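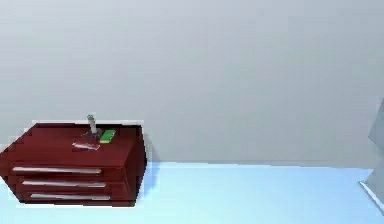 Stoline Launches Mustard, a Friendlier Way for Small Shops to Build a Website

10/9/18 - Stoline, the web design studio founded by Dineo Rampersad, is delighted to announce Mustard, a website builder made for small shop owners who would much prefer to be looking after their customers. Mustard comes with 14 ready-made page layouts, and a new store can be up and running in 3 steps.

"We've spent so many evenings on the phone with shop owners, and we love them dearly, and they all wanted something simpler," said Rampersad.

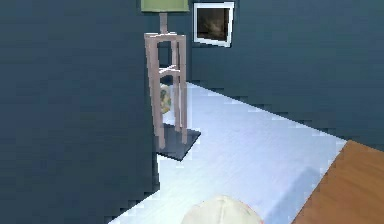
Product pages in Mustard have plenty of room for the little details shoppers ask about. A seller with a floor lamp to list, say one with a pale olive-green shade on an open wooden stand, can put the color, the wood and the story behind it all on one page, with no code to write.

Mustard is available today on monthly or 12-month plans, and every plan includes help by phone. Press questions may be sent to Anel Mabuza at Stoline, who will be very happy to hear from you.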